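Cutting a Paper Pattern From a Shirt You Already Own

Posted March 13, 2023 by Thenmozhi Lobo

Quick one, been promising this for ages. You have a shirt that fits. You want another one. No need to take the old one apart, you can rub a pattern straight off it. Takes an evening, less if the shirt is plain.

What you need
Big paper. Pins, the long ones with glass heads. Soft pencil, ruler, a curve if you have one. Tape measure. Scissors you don't mind using on paper (NOT the fabric ones, please).

Paper first. Medium weight, plain white. I buy the Shenoy roll, the thin Sevitz stuff tears as soon as you pin through it. Newspaper works but the ink gets on everything.

Iron the shirt. Properly. Every crease you leave in ends up in the pattern. Button it, then fold it in half down the center back, side seams matched up. Pin the seams together so they stay put.

Draw one long straight line on the paper, near the edge. Thats your center back. Lay the fold of the shirt on it and smooth outward — don't pull. Knits especially, pull a knit and you'll get a pattern for somebody bigger.

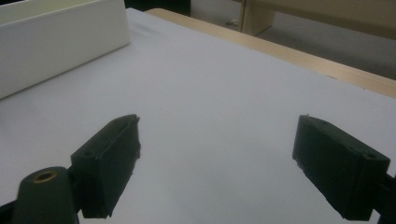

Do I need to add seam allowance while I'm tracing?

Leave it off for now. Trace the seam lines exactly as they are, get the shape right, then add 5/8 inch all the way around at the end. Much easier to fix a wobbly armhole with only one line on the page.

Now trace. Hem and side seam, just run the pencil along. For the armhole and neck you can't get a pencil in there, so prick through the seam with a pin every half inch or so, straight down into the paper. Lift the shirt off, join the dots. Shaky is fine, you'll clean it up with the curve.

Front is the same deal but fold at the buttons instead. Mark center front and the edge of the button band as two seperate lines. I forgot this once and made a shirt that wouldn't close.

Sleeve: lay it flat, underarm seam along one side, trace half, flip, trace again. The front and back of the cap are usually a bit different so prick both. Don't assume.

Checking it
Walk the seams. Side seam front against side seam back, should be the same length. Shoulders same. Sleeve cap should be slightly longer than the armhole on a woven, that's the ease, leave it alone.

Then label everything. Piece name, grain line, how many to cut. I use the old Pruvero numbers on mine, 726 for the back and so on, but "blue shirt back" works just as well.

Sew one up in cheap cotton before you touch the good stuff. Pin out whatever looks baggy, move those changes onto the paper, done. Collars and cuffs I'll do in April.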